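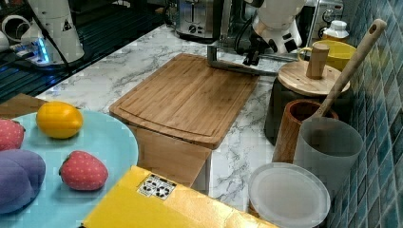 Section 4. Installing the Olau Under-Sink Water Filter

Read this section through once before you start. The filter head mounts inside the sink cabinet and connects to the cold water line only. The separate faucet mounts in the sink deck or in a hole drilled through the countertop.

What is in the carton

Filter head with wall bracket
Filter cartridge, Olau type P
Faucet with rubber washer, metal washer and lock nut
Blue tubing and white tubing
Feed adapter with shutoff lever
Four bracket screws
Date sticker

You will also need an adjustable wrench, a Phillips screwdriver, a sharp utility knife, a bucket and some old towels. The Ridgeway adapter for older copper supply lines is sold separately.

4.1 Before you begin

1. Check the space inside the cabinet. The bracket needs a side or back wall with 16 inches of clear height, measured from the cabinet floor.

2. Take everything out of the cabinet.

3. Close the cold water valve under the sink by turning it clockwise until it stops. If the valve will not close fully, shut off the water to the house.

4. Open the kitchen faucet on cold and leave it open until the flow stops.

CAUTION: Do not connect this filter to the hot water line. Hot water will damage the cartridge and may cause the housing to leak.

NOTE: In homes with a Plavdale pressure regulator, leave the regulator at its current setting. If you have no regulator and your water pressure is high, ask a plumber before going further.

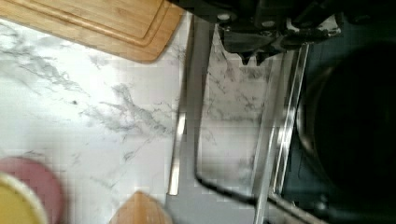 COUNTERTOP AND CUTTING BOARD

4.2 Mounting the faucet

1. Choose the location. Many sinks have a spare hole with a cap or a sprayer that is no longer used. If yours does, remove the cap or sprayer and go to step 3.

2. If there is no spare hole, have one made by someone with the right bit for your countertop. Solid stone, quartz and tile can crack if drilled with an ordinary wood or metal bit. Check under the counter for braces and drawer rails before any hole is marked.

3. Slide the rubber washer onto the threaded stem and set the faucet in the hole from above.

4. From inside the cabinet, fit the metal washer and then the lock nut. Tighten by hand.

5. Turn the spout to face the sink bowl, then tighten the nut a further half turn with the wrench. Do not use plumber's putty under the faucet base.

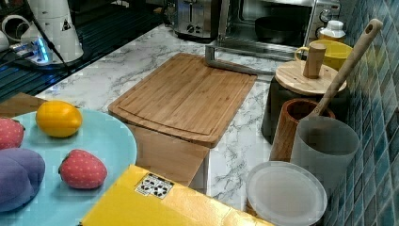
6. Push the blue tubing into the fitting at the bottom of the stem until it stops. Pull back on it gently. It should stay in place. If it slides out, cut the end square with the knife and try again.

4.3 Mounting the filter head

1. Hold the bracket against the cabinet wall with the arrow pointing up and mark the screw holes with a pencil.

2. Check that the screws supplied are not longer than the wall is thick. For thin cabinet walls, use shorter screws.

3. Fasten the bracket and hang the filter head on it. You should hear a click.

4. Install the feed adapter between the cold water valve and the faucet supply hose. Tighten both ends with the wrench. The lever should be easy to reach and set to OFF.

5. Run the white tubing from the adapter to the port marked IN. Run the blue tubing from the faucet to the port marked OUT. Leave enough slack for the tubing to curve without kinking.

6. Remove the cap from the cartridge, push the cartridge up into the head and turn it to the right until it locks.

4.4 Starting up and flushing

1. Close the kitchen faucet. Open the cold water valve slowly, then turn the adapter lever to ON.

2. Open the filter faucet. Air and cloudy or gray water may come out first. This is carbon dust from the new cartridge.

3. Let the water run for 12 minutes, then close the faucet. Do not drink this water. It can be used on house plants.

4. Wipe every connection with a dry towel. Wait 2 hours and check each one again. If you find a drip, turn the lever to OFF, press the tubing in firmly and repeat the check.

5. Write the month on the date sticker and put it on the cartridge.
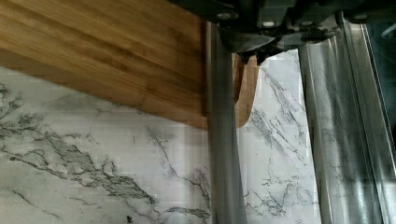
Wooden cutting board on a marble-pattern countertop.

4.5 Replacing the cartridge

Replace the cartridge after 200 gallons, or sooner if the flow slows or the taste changes. Turn the lever to OFF, open the filter faucet to release the pressure, and turn the old cartridge to the left. Keep the bucket underneath. Fit the new one as in 4.3, step 6, and flush as in 4.4.

Druseck cartridges with the blue collar fit the same head. Those with the gray collar do not.

For leaks at the filter head itself, see Section 6.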